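Riltari: simulated kitchen runs for the workshop arm build

README, last touched in January

Riltari is the practice data for the two-armed robot Selim Ateş and I are building on the back bench of our shared workshop. The real arms are not finished. Until they are, we drive a simulated pair around a simulated kitchen and keep what comes out.

What you get

Up to 400 short runs, each with the view from the robot's head and the joint positions for both arms. Half the folders have a notes file. The other half should have one and don't. Run names starting with "grorkard" use the older room, and I would leave those out unless you enjoy cups that sink into worktops.

How far to trust it

Not very. Selim is more hopeful than I am. A run is marked "good" when the script decides the object ended up near its target, and the script is generous. I went through 100 of the "good" runs by eye and disagreed with 40. I have not been through the rest.
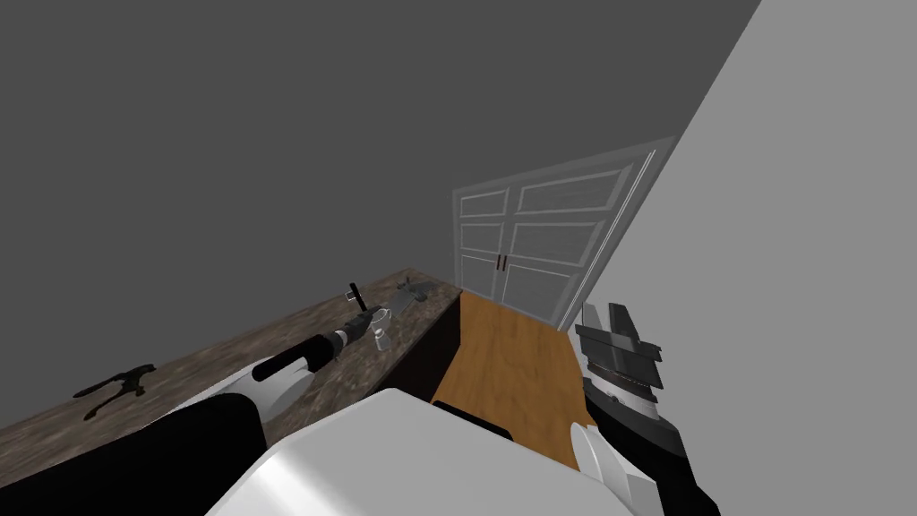 Head view, simulated kitchen. Left arm holding a long black tool over the marble-patterned counter, right gripper open.

The head tilt is stored with each run. Please read it. If you assume a level view, your floor will end up on a wall and you will write to me about it. Clear objects are another weak spot: the simulator draws glass far more politely than our workshop lights do, so a model that finds a cup in these runs has proved very little about finding one on a bench.

Grip forces are made up by the physics engine. We record them under "force_raw" and I would not build anything on them. Friction was set once, by guesswork, and has stayed put.

Known faults

- Left and right arm labels are swapped in the Wemard folder. Fix is on the list.
- Some runs stop early with no error.
- Object names come from the asset pack and are often wrong. Go by the mesh number.

Using it

Unpack next to the Cabrera control code and run the check script first. It catches missing files and not much else. Do not play these joint paths on real motors without speed limits. Selim did on Monday and we are now short one wrist bracket.

Corrections welcome, preferably with the run number.

Botond Bakos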